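3.2 Basket handling at the sorting tables

Most of the bread side at Skusley runs on small woven baskets, rectangular, synthetic rattan, light enough to pick up one in each hand. The Saltosari site uses the same kind. Two color groups were kept for the study: orange for goods going out to the counter, dark for returns. Color was the only cue - no labels, no tags. We wanted to know how much of the table time goes to the baskets themselves and how much to what is put in them. Prior work (incl. our own pilot in May) lumps the two together.

Tables were white, wiped down between sessions. Baskets started in pairs, one of each color group, and were shifted, tipped, turned and set back down. A basket off the table counted as "in hand" even if one corner was still touching. Tilt was not scored separately, which in hindsight is a pity. See Fig. 3. 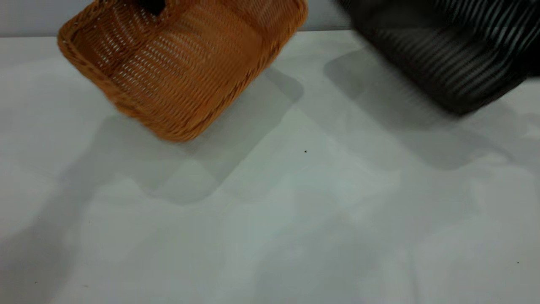 Figure 3. Orange basket tilted, open side up; black basket to the right, blurred by motion.

Slits in the weave matter more than we expected. Crumbs go through the floor of the basket and onto the table, so every lift leaves something to wipe. Solid-bottom trays (Van Beek type) don't have this problem but they slide, and staff at both sites disliked them. Rim is the other thing. A thick braided rim is easy to grab from any side and people did just that, the handles got used less than teh supplier sheet suggests.

Total handling events logged: 3,000. Of these 89 were dropped from the analysis, mostly double entries from the Sulteck logger. Sessions lasted 48 minutes with a break of 5 minutes in the middle. No baskets were replaced during the study.

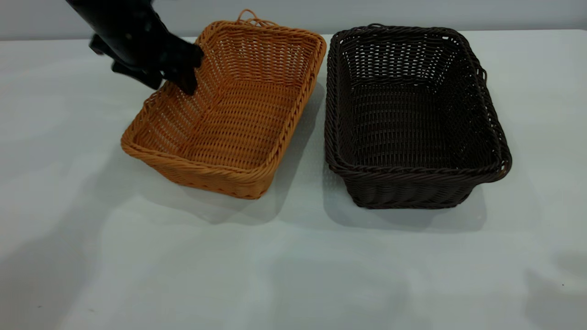 Empty baskets were the awkward case. A full one stays where it is put. An empty one creeps when the rim is pushed, and then has to be squared up again with its neighbor, a second small move which our coding scheme at first missed completely. Recoded after the pilot - "nudge" is now its own category, seperate from "lift" and "turn". Nudges are short, but there are many of them, and they bunch up at the start of a session when both baskets are still empty. Spacing between the pair was left to the site; a narrow gap was usual. Wider gaps would likely cut the nudges but cost table space. Not tested here.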